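Bernstead Neighbors Help Board
Home > Money and Living Together > Unmarried partners

Paid into my partner's house for six years. Do I own any of it?

porchlight_half
Posted in August

My partner and I are not married. We have discussed it the way people discuss cleaning the gutters. We live in the house he bought in Imville before we met, and his is the only name on the deed and the mortgage. I have lived here six years. I send him money every month and he pays the bank.

Last winter the water heater died and I put $3200 of my own savings into a new one plus the plumbing, and since then I have been lying awake wondering whether I own a water heater or merely visit one. He is a good guy and we aren't splitting up. But if he got hit by a bus, his brother would be my landlord, and his brother and I do not agree on anything, including potato salad.

Is there something normal people sign? The mortgage runs until 2039 and I would like to know where I stand before then. Please don't tell me to just get married. My mother has that covered.
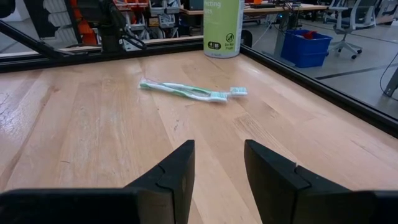

Can I be added to the deed while there is still a mortgage on the house? It can often be done, but the lender should be asked first, and so should a lawyer, as a gift of part of a house can have tax strings on it.
(That was what I got from the front desk at the county recorder, who then gave me a form and wished me luck.)

3 replies

twice_a_tenant
Member, Skustton

I was you, with worse plumbing. What you have right now, going by what I was told in my own case, is a history of bank transfers. If the two of you ever disagreed, his side could call that rent and your side could call it a share of the house, and a judge would get to pick after you had both paid lawyers for the privilege.

What we signed was called a cohabitation agreement. Ours ran four pages, one of which was about the dog. It said what each of us brought in, what my monthly payment was for, and what happened to the house money if one of us left. You each want your own lawyer to look at it. This feels insulting for a day and then you get over it. I used a small office in Skustton, and the first visit was $80, which I have spent on worse dinners. 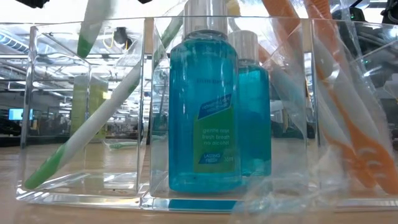 Toothbrushes in a clear organizer

The bus question is separate. An agreement about splitting up may say nothing at all about dying. For that he needs a will, and you need to know where the original is kept. Ours was in a drawer under takeout menus for a year before it occurred to either of us that this was a poor system.

While he is in a signing mood:

1. The will, naming you for the house or at least giving you the right to stay in it for a set time.

2. Beneficiary forms on his retirement account and life insurance. They usually beat whatever the will says. My partner's old policy still named a college roommate.

3. Health care papers in both directions. Being the person who knows all his allergies does not always get you past the desk.

4. A line in writing about the water heater. Even an email from him saying "you paid this and we agree it counts toward the house" is better than a warm feeling. Keep the receipt too.

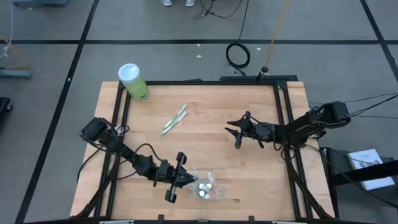
More replies

gravelroad
Member, Imville

common law marriage. after seven years its automatic. one more year and half is yours, just wait it out

deedsandweeds
Member, Bernstead

Please don't wait it out. The seven-year thing is the most durable piece of legal advice ever handed over a fence, and it's wrong. Most states don't let you form a common law marriage at all, and the ones that do care about whether you both meant to be married and told people you were. You have just told a public message board that you aren't.

I'm a retired title clerk and no lawyer, so take this for what it is. I'd add one thing to the first reply, which is good. If he does put you on the deed, look hard at the words after your names. "Joint tenants with right of survivorship" generally means that if one of you dies the other gets the whole house. "Tenants in common" means his share goes wherever his will sends it, and with no will it goes to family, and you are back to the brother. I saw couples at the Lindemann counter find out which one they had at the worst possible time.

Some states also have a transfer-on-death deed. He keeps full ownership while he's alive and can change his mind, and it goes to you after. Ask whether yours does.

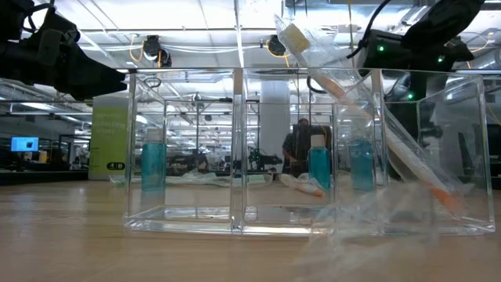
Clear organizer with three small bottles of blue liquid

porchlight_half
Original poster

Thank you, both of you, and also gravelroad. I brought it up over dinner and he said he had assumed I already owned half, which was sweet and legally worthless. We're calling the Skustton office in the morning. He would like it in the agreement that the potato salad is made with mustard. I'm going to need my own lawyer after all.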